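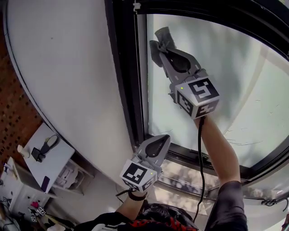 Amerley Darko wrote to me after my last post that I should stop repeating the demonstrations that look ugly, and keep them. Her opinion was that a robot which sees only clean, straight strokes learns nothing about what to do when the cloth folds under itself. I did not agree with her in the beginning. I like things to be tidy, and I had deleted 27 recordings in one evening for small faults: a pause, a corner taken twice, one time when I sneezed. Now I think she was right on the most of it, so I write down what I changed.

For those who did not read the earlier posts: I teach the wiping task with the hand-held grippers, one in each hand, and the arm at Clurnau must later do the same with its own fingers. I started in February with remote control. I sat in a chair with two handles and looked at a screen, and the arm followed me with a small delay. For picking and placing it was fine. For wiping it was terrible. When you wipe a window with your own hand you feel how hard you push, and you correct it without thinking. Through the handles I felt nothing, so either the cloth was floating in the air or the arm pushed until it stopped itself with an error. In one full afternoon I got seven good recordings, and my neck was hurting until the next day.

With the grippers in my hands it goes much faster. The pressure comes back into the wrist, not in the same way as with bare fingers, but enough. I can reach high into a curved window and stay on the glass.

Some things I learned, mostly by doing them wrong.

Take hold of the cloth in the same way each time, near the middle, with a loose part hanging over the fingertips. If the fingers hold only a corner, the cloth turns around and the fingers touch the glass.

Keep the marker cube turned to where the head camera can find it. This is harder than it sounds when the arm goes up and to the side. My natural movement is to roll the wrist at the end of the stroke, and then the position gets lost for a moment and jumps. I had to learn a new way of wiping, a little stiff, from the shoulder. My wife noticed me doing it on our kitchen table.

The second hand is a question for me still. In wiping it has almost no work. At first I let it hang down beside my leg, but then it was out of view for the most of the recording and the software from Sproģis complained. Now I hold it up near the edge of the window. I feel a bit silly, and the arm gets tired before the other one does.

Check the cable before you lift. I will not tell how many times I stepped on it.

About the ugly demonstrations. I made two sets, 300 recordings in the first, where I removed everything I did not like, and a smaller one where I kept the slips if I had repaired them inside the same recording. The cloth folds, I stop, I go back, I lay it flat, I continue. With the first set the arm wiped nicely until something small went wrong, and then it continued to move with great confidence beside the window. With the second it sometimes went back. Sometimes only! I counted 42 trials and I do not want to make big claims from them, also because the cloth was changed in between for one from Rustatex that is thicker.

What I still remove are the recordings where I gave up in the middle. Amerley would keep these also, I think, with a label. We will discuss it in Nirnberg when I bring the disks.

Next I want to try the lower part of the window, where one must bend the knees and the camera looks too much at the floor. If somebody has done low surfaces with this kind of grippers, please write me how you stand.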